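Blog > Gelesen > Biografien

26.02.2019, von der Redaktion des Lesetagebuchs

Die Biografie über den Reeder Kolon lag seit August auf meinem Stapel. Gut 300 Seiten, erschienen bei Netgate, das meiste davon aus Briefen. Kolon kam mit 13 als Schiffsjunge nach Skulham und besaß später die halbe Werft in Dunmore.
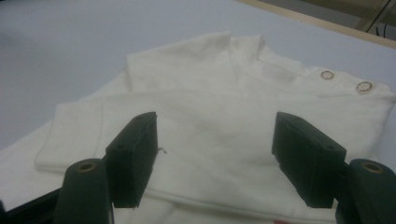 Am stärksten fand ich die Kapitel über die Kindheit. Der Autor hat das Haushaltsbuch der Mutter ausgewertet und listet auf, was Stoff, Garn und Knöpfe kosteten. Man liest das anders, wenn ein weißes Baumwollteil mit zwei Druckknöpfen an der Schulter auf dem Tisch liegt. Bei Kolons wurde so etwas an bis zu 2 Geschwister weitergegeben.

Schwächer ist der Schluss. Der Streit um die Werft wird auf wenigen Seiten erledigt, und das Register hat Lücken. Den Band über Dunmore vom selben Autor lese ich trotzdem noch.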